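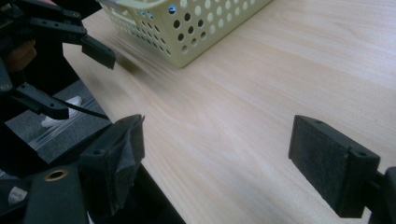
Kavell Centre for Domestic Automation
July 23, 2024

1/12 Members of the public often ask the Centre whether a machine can yet be relied upon for ordinary household and shop-floor chores. This thread sets out our current position. It replaces the statement we posted in February.

2/12 The short answer is that some chores are within reach under favourable conditions, and most are not yet dependable enough to be left unsupervised. We recognise that this will disappoint readers who have seen the recent product films.

3/12 Our assessment covers 40 chores drawn from homes, small retailers and light workshops. Each is defined by its finished state: the shelf is faced up, the cutlery is in the drawer, the towels are folded and stacked. A chore that requires a person to step in is recorded as incomplete.

4/12 Of the 40, we currently rate 12 as achievable by at least one system in a room the system has not worked in before. The remaining 28 are either achievable only in a prepared room or not achievable at all. Floor vacuuming is excluded from the list, as it has been a settled matter for years.

5/12 Tidying a tabletop is a useful case. It is treated as trivial in most households and it remains among the harder entries on our list. The machine must decide what belongs in the basket, what belongs elsewhere and what should be left alone.

6/12 Containers deserve particular mention. A storage basket with perforated sides is a common item in Canadian kitchens and laundry rooms. It presents holes, edges and partial views of whatever is in it or behind it, and a system that handles a plain box competently may do poorly with one.

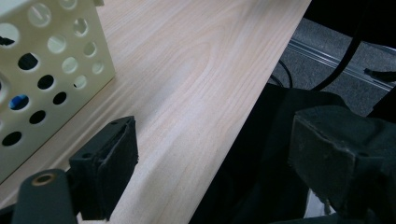

7/12 Surfaces are a second difficulty. A pale tabletop with a sheen in the middle can be read quite differently under a ceiling fixture and beside a window. We therefore ask that any chore be attempted under more than one lighting arrangement before a result is submitted.

8/12 Grip is a third. Two padded fingers will manage a surprising share of household objects, and we see no reason to insist on a hand with five. Pads do wear, however, and suppliers should state how often they are to be replaced. Few do so at present.

9/12 Two submissions are under review. Zoltora has entered a shelf-restocking system intended for pharmacies and corner stores. Malý has entered a countertop arm for clearing and wiping. We will not comment on either until the review is finished, and neither firm has contributed to the cost of it.

10/12 The Cendomard protocol, on which our scoring is based, is being revised. The new version will separate speed from completion. A machine that takes an hour to fold a basket of towels has still folded them – whether a household would put up with the hour is a separate question, and one for the household.

11/12 For shop owners considering a purchase this year, our advice is unchanged. Ask for a demonstration on your own premises, with your own stock and your usual clutter. Ask who resets the machine when it stops, and whether that labour is included in the quoted price.

12/12 Corrections to the chore list may be sent through the contact form on our website. Please name the chore, the type of room and the finished state you would expect. Submissions in English and French are both welcome.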